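Sivumell Forum > Software > Perception and Planning

Fingertip pose drifts when the cloth stack is close

mk_ok
Sep 26, 2020
Running the Drondona tracker on handheld gripper clips, folding and stacking task. Pose is fine out over the bed, then jumps when the fingers get near the pile. Worst jump so far is 38 mm between two frames. Planner downstream sees that as a real motion and replays it, so the arm lunges. Already tried: smaller keyframe gap, more features (200 per tile), turning off loop closure. No luck.

Typical clip is a bed with a grid sheet, jeans laid across, folded stack behind, quilted cover off to the left. Gripper fills the bottom of the view the whole time.

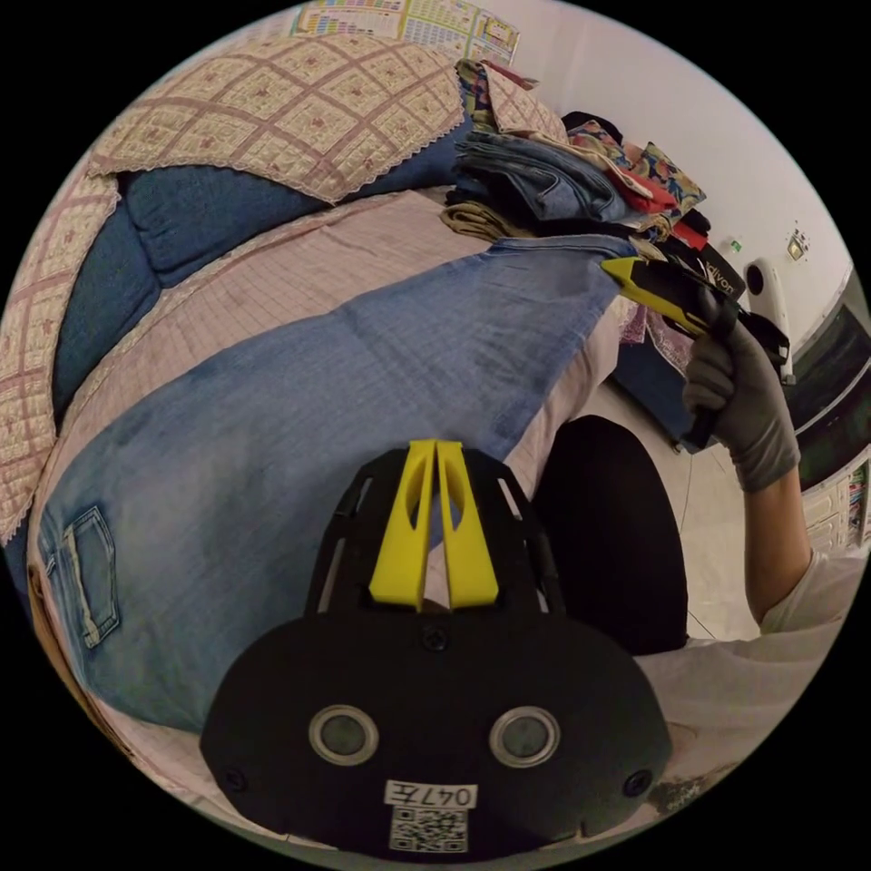 I mask the gripper body with a fixed polygon, same one for every unit. Config is stock otherwise. Any ideas before I start cutting clips by hand?

flarkthorpe_nawal
Grid sheet. Repeating pattern, matcher locks onto the wrong square and you slide over by one cell. The quilt has a diamond lattice too so it's twice the trouble. Raise the ratio test and see if the jumps shrink.

averschueren
Dont think it's the sheet. It would drift all over the bed then, and she says only near the pile. My money is on the mask. Does your polygon cover the yellow fingers or just the housing? And the hand with the knife on the right — moving, big, lots of edges, none of it masked from what I can tell.

mk_ok
Housing only. Fingers not masked, I wanted them for the width estimate. Hand not masked either.

averschueren
There you go. Do two masks, one for pose and one for width. They don't need to share.

flarkthorpe_nawal
Still say check the matches first. Masking a hand needs a per frame segmenter and thats a lot of work for a guess. Plot inliers on 7 bad frames, takes ten minutes.

mk_ok
OK plotted. 6 of them have most inliers on the fingers and glove, one is sliding on the grid like Nawal said. So both??

marjatta_k
Both, but fix the fingers first. Also put a velocity gate in front of the planner, it shouldn't be replaying a jump like that whatever the tracker says.

averschueren
No, gating hides it. You'll train on bad poses and never know.

marjatta_k
So log it when it fires. I'm not letting an arm lunge to keep the data pure.

mk_ok
Doing the split mask tonight, gate with logging after. Will post the config if it holds up.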